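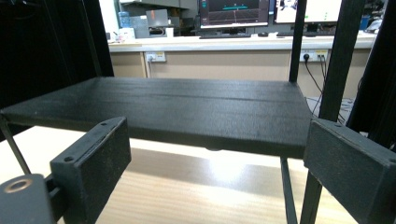
Page last modified: Oct 3, 2018

Chapter 3
Boards, Shelves and Flat Parts

A board is the simplest part in most furniture. It has a length, a width and a thickness, and once those are known, most of the other decisions about it can be made. In the last chapter we looked at legs, posts and rails, the parts that stand up and hold weight off the floor. This chapter deals with the parts that lie flat and carry things.

Flat parts go by many names. A board that stays in one place and joins the two sides of a bookcase is a fixed shelf. One that rests on pins and can be moved up or down is an adjustable shelf. A board that closes off the space under a cabinet is a kick. For our purposes they are all boards, and the same words describe them.

3.1 Faces, edges and ends

Every rectangular board has two faces, two long edges and two ends. The faces are the large surfaces, top and bottom. The long edges run the length of the board. The ends are the short sides, and they are where a shelf usually meets its supports.

When a board is seen nearly edge-on, as in the photograph that opens this chapter, the front edge shows as a dark band and the top face falls away behind it. From that angle it is easy to judge thickness and hard to judge depth. Turn a shelf so that you look straight down on it and the opposite is true. Anyone drawing or measuring a part should look at it both ways before writing anything down.

Holding a board by its ends leaves both faces and both long edges clear. It works well for short boards. A long one held this way may sag in the middle, and it needs a second point of support.

3.2 Surface

Finish changes how a board looks and how it wears. A matte surface reflects little light, so small dents are less obvious than they would be on gloss. On a black board, dust is another matter. A few light specks stand out at once, and so do faint streaks running lengthwise. Wipe the face with a dry cloth and look at it from a low angle before deciding that a mark is a scratch.

A fine texture also affects cleaning. Wipe along the length of the board and finish each stroke past the end.

3.3 The Sundbridge shelf

The example used through the rest of the chapter is a shelf unit built by students in Efua Gbeho's furniture class at Lerkthorpe. The class called it the Sundbridge shelf, after the street where the workshop was. It has 14 parts, and each finished shelf is 569 millimeters long. Manaia Bright drew the plans, which are printed at the end of the chapter.

The first version had one fault. The shelves were cut to the full inside width of the unit, with no allowance for the finish, and two of them would not go in. Section 3.5 shows how the class corrected the cutting list.

Before you read on

Find a shelf at home or in your classroom that can be taken out safely. Measure its length, width and thickness and write them in that order. Note whether the front edge has the same finish as the top face. Keep your notes, as you will need them for the drawing exercise in Section 3.4.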